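Week 5 notes: when should the gripper close?

Last week we got as far as a planner that brings the hand to a target pose. I promised we'd deal with what happens next, so these notes are all about the last few inches – the part where most of your Ladthorpe submissions fell over.

Start with the loop. Your arm controller runs at 1000 Hz and your vision node is a lot slower than that. If you close the fingers the moment the planner says "done," you're trusting a bottle position that's already old. I like to split the job into 2 states, approach and settle. In settle, you hold still, wait for a fresh estimate, and compare it with the one you planned from. If they disagree by more than your tolerance, back off and replan. Please don't nudge sideways with the fingers already around the thing!

Second, timeouts. Give settle up to 2000 ms and then fail loudly. I read a lot of code this month that waited forever, and it's no fun to debug (ask me how I know).

Put your thresholds in the config file too, so I can change them when I grade.
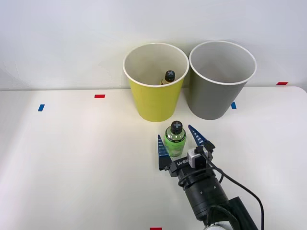
Settle is also where you check clearance, and the check has to know about more than the target. I see plenty of planners that load one collision object, the thing being picked, and treat the rest of the table as air. Look at the right finger, though: it goes around behind the green bottle and its tip points at the bottom of the gray cup. So the cups go in your collision world, both of them, and so does the bottle leaning inside the yellow one, which a lazy model of an empty cup would miss. Lift straight up first, then move across.

For next time, add the settle state to your own code and run it in the simulator with the noise turned on. Send me the log and your config file, and write a few lines on which threshold gave you the most trouble.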